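首页 期刊 当期目录 投稿指南 下载

4.3 抓取失效的经过与原因

前面几节谈的都是顺利的情形,读者大概会觉得叠毯子这件事已经没有什么悬念了。我们自己在四月份也是这么想的。可是换上厚绒毯之后,系统连着出了几次同一类毛病,其中一次还触发了腕部的力矩保护,整条手臂停在半空。这一节想把事情慢慢讲清楚,因为我们觉得,比起前面那些漂亮的曲线,这些失败对后来做同类工作的朋友也许更有用处。

先说任务本身。Baran 控制器从腕部相机取一帧图像,由 Carnent 分割网络找出织物的外缘,再沿外缘选一个夹取点,夹爪下探、闭合、上提。对薄毛巾和棉布来说,外缘和桌面之间的界线很干净,网络极少犯错。厚绒毯就不一样了:它堆在桌上会自己鼓起来,边和褶长得非常像,都是圆滚滚的一道,侧面都带着一条阴影。图 6 是腕部相机所见的工作画面,毯子左侧那道长长的竖褶,还有中下方向前鼓出的一团,从局部看都很容易被当成可以夹取的边。
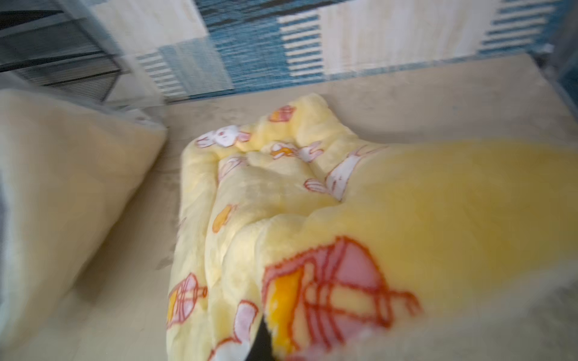 图 6 腕部相机视角下的黄色厚绒毯。毯面印有卡通兔子等图案,织物自然堆起,形成多处褶皱与凹陷。

我们一共记录了 26 次尝试,其中 6 次没有完成。逐次翻看日志之后,Lucie Lachance 把这六次分成两类,我们觉得分得很有道理,就照她的办法来写。

第一类有四次,是夹取点落在了内褶上。夹爪闭合时捏住的是两层甚至更多层绒面,上提之后毯子整团跟着起来,末端负载一下子超出预期。力矩保护动作的那一次就属于这一类。保护本身是可靠的,手臂停得很及时,可停下之后夹爪仍然保持闭合,毯子就这样吊着,操作员得先按急停,再手动松爪。Teresa Kalinowski 当时守在旁边,她后来在记录里写道,最让人不放心的并非停机本身,而是停机之后界面上没有任何提示告诉人夹爪里还有东西。这一条我们很惭愧,原先的安全评审里确实漏掉了。

第二类有两次,是印花惹的祸。图案的描边颜色偏红,和黄色底面反差很大,线条又随着褶皱弯来弯去,网络便把描边当成了织物的边界。从热力图上看,得分最高的地方并不在毯子与桌面相接处,倒是在图案的粗轮廓线上。夹爪在那里下探,指尖只在绒面上滑了一下,什么也没有夹住。这类失效没有什么危险,却很费时间,因为控制器会以为自己夹到了,继续执行后面的展开动作,直到最后一步比对形状时才发现不对。

还有一点值得顺便提一提。腕部相机离毯子近,景深有限,靠近镜头或者偏在画面一侧的部分常常是模糊的。图 6 右侧那一大片几乎没有印花的金黄色绒面就虚得厉害,近处图案伸出的那条弯钩状红线,到末端也渐渐化开了。网络在这样的区域里给出的置信度偏低,却并没有低到会被阈值挡住的程度,我们曾经以为调高阈值就能解决,试下来反而把不少真正的边也一并丢掉了。

针对以上情形,我们做了三处改动。其一,夹取之前让手腕侧移一小段,再取一帧,用两帧之间的视差粗略判断候选处究竟是外缘还是内褶。其二,训练时给织物随机贴上带描边的图案,让网络不要太相信颜色的跳变。其三,在 Baran 的停机流程里加了一个状态,凡是夹爪闭合时触发保护,屏幕上都会显示夹持警告,并且要求操作员确认之后才能复位。第三处改动最简单,也是 Zofia Gajewski 坚持要最先做完的,我们完全赞成她的意见。

改动之后的完整对比实验还在进行,这里不便多说。就目前看到的情况,第一处改动会让每次夹取慢一些,至于能减少多少误夹,要等换过更多种绒面之后才好下结论。多层绒布被一起夹住时,夹爪电流的变化是否足以单独作为判据,我们也打算在下一阶段一并试一试。

相关文章
Gullunach 夹爪指面材料对绒类织物打滑的影响
Kendard 平台上的力矩保护阈值整定
带印花织物的边缘检测:数据增强方法比较
协作机械臂停机后的夹持状态提示设计

上一篇 下一篇 返回目录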